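Putting the winter coats away

The heavy coats come off the hooks in the front hall this month, and anything that isn't going to be worn before June should be cleaned, folded and stored. The Prikisham building has 290 storage lockers in the basement and most of them are narrow, so a bit of care in the folding makes a difference.

Start with the pockets. Puffer jackets often have more of them than you remember, and the chest ones are easy to miss. Tissues, bus tickets and lip balm all do badly in the wash. Once the pockets are empty, close them, and check that each pull still runs freely. A stiff zip can be rubbed with a plain candle or a pencil and worked back and forth a few times.

Wash on a cool, gentle cycle with a small amount of liquid soap, and leave out the fabric softener. Front loaders are kinder to quilting than top loaders. Dry on low with two or three clean tennis balls, stopping now and then to break up the clumps by hand. Down can feel dry on the outside and still be damp in the middle, so give it another day on a rack before it goes anywhere dark.

For folding, a bed is better than a table. Lay the jacket on its back, spread it flat and straighten the front zip before you bring the sleeves in.

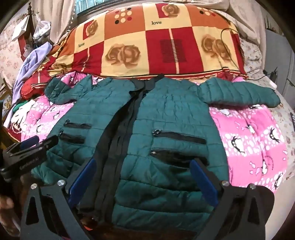 Can a puffer go in a vacuum bag?
For a week or two of travel it will be fine, but a whole season squashed flat is hard on down and some of the loft may not come back. A cotton pillowcase or a loose storage bag is a better choice for the warmer months.

Fold the sleeves across the chest, then bring the hem up toward the collar in two turns, pressing the air out gently with your forearms. Wool coats are different - hang those on a wide hanger with a cover over the shoulders. Cedar blocks help with moths if you sand them lightly each year.

Coats you no longer want can go in the Anozie bin beside the mail room. They should be clean, with working zips. Last year the bin took in 608 items, mostly children's sizes, and adult mediums and larges are especially welcome.

Branwen Beddoe has spare cotton bags at the front desk, one per household, while they last.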